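Perforated household basket

A perforated household basket is an open-topped container of molded plastic whose walls, and usually whose floor, are pierced by regular openings. It is used to carry and hold laundry, cleaning cloths, and small soft articles. Trade catalogs list the form under several names, including slotted basket, carry basket, and utility basket.

Form

Most examples are rectangular and taper toward the floor, which allows empty baskets to nest. A thick rounded rim stiffens the opening. 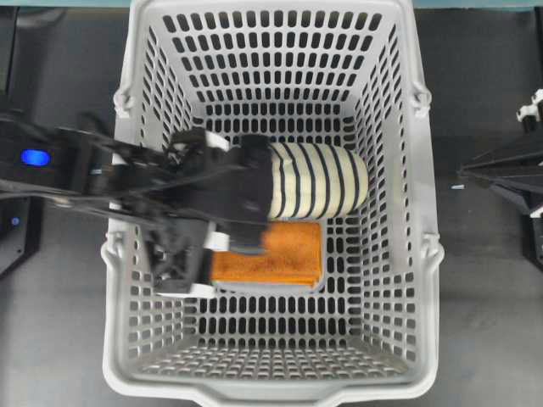 Handles, where fitted, are commonly hinged so that they fold down against the rim. The Birkett pattern, sold from a single mold for many years, has 2 such handles. Its designer, Boris Trnka, favored oblong slots over round holes, arguing that they left longer unbroken ribs in the wall.
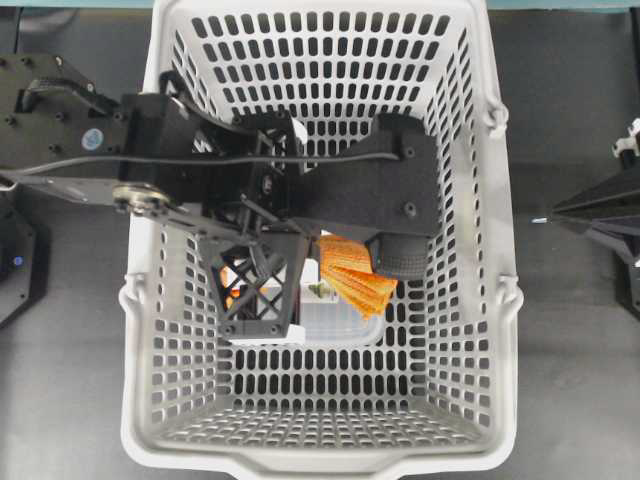

Can damp cloths be stored in a perforated basket?
Damp cloths may be kept in one for a short time if they are spread out, but they should be dried fully before they are folded and put away.

Contents and use

In the home, the basket serves mainly for small textiles such as socks, hand towels, and dusting cloths. Looped fabrics, including microfiber and cotton terry, need some care, as a loop can catch on a rough slot edge.

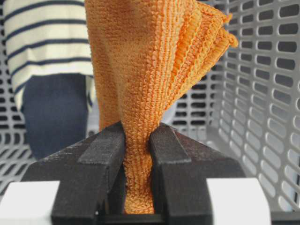 Makers therefore round the edges of each opening. The household manual by Rosine Guérin advises placing folded towels flat on the floor of the basket and laying rolled items beside or on top of them. Guérin also recommends keeping clean and soiled articles in separate baskets.

Visibility

Slotted walls allow the contents to be identified from the side, a feature noted by Fabrice Texier in his survey of storage goods for the Rolosside collection. 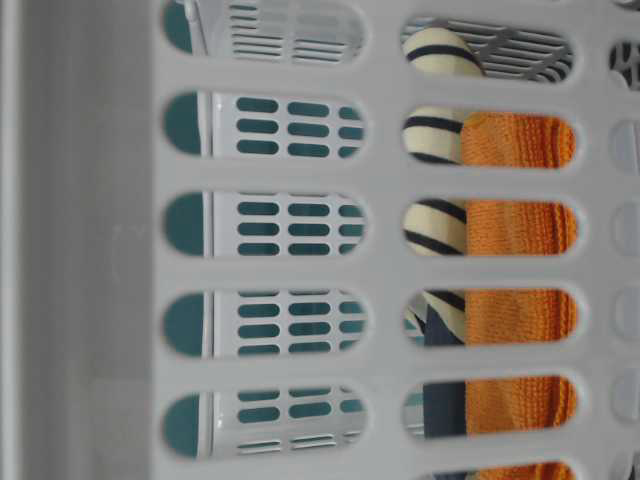
Striped fabric item seen through the slots of a white plastic basket.

The collection holds 3,000 household articles. Its baskets are cataloged by wall pattern, then by rim and handle type.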